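Nostamow to supply solar panels and battery storage for Nevau dairy cooperative

11 Jan 2020

Nostamow is very pleased to announce that it has signed an agreement with the Nevau dairy cooperative to supply, install and look after solar panels and battery storage at the cooperative's farms and at its main creamery. The two sides have been talking since last spring, over a good many pots of coffee, and everyone here is delighted to see the papers signed at last.

Under the agreement, panels will go up on the roofs of 30 member farms, with a larger ground-mounted array in the field behind the creamery. Milk has to be cooled day and night, and the cooperative's electricity bills have been a worry to its members for years. The batteries will store what the panels produce in the middle of the day and release it for the evening milking, when demand on the farms is at its highest.

"We have known many of these families for a long time, and it means a great deal to us that they have put their trust in our team," said Horácio Lobo, managing director of Nostamow. "They asked us hard questions, and quite right too — a farm roof is a big thing to hand over to somebody else for 20 years."

The battery cabinets will be supplied by Fistska, with whom Nostamow has worked happily on several earlier projects. Work on the first farms starts in June, once the cows are out at grass and the yards are a little quieter, and the creamery will follow after that. 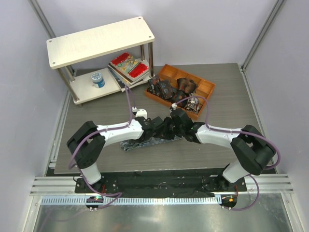

Work area with a two-tier shelf at the back of the table.

Davoud Zarei, who chairs the cooperative, thanked the members for their patience during what he called a long winter of meetings. "Some of our farms are at the very end of the line and lose their power whenever the wind gets up," he said. "They will be the first to have the batteries, and I think they have earned it."

Members who would like to talk through the plans for their own buildings are warmly invited to ring the Nostamow office or to speak to their usual contact at the creamery.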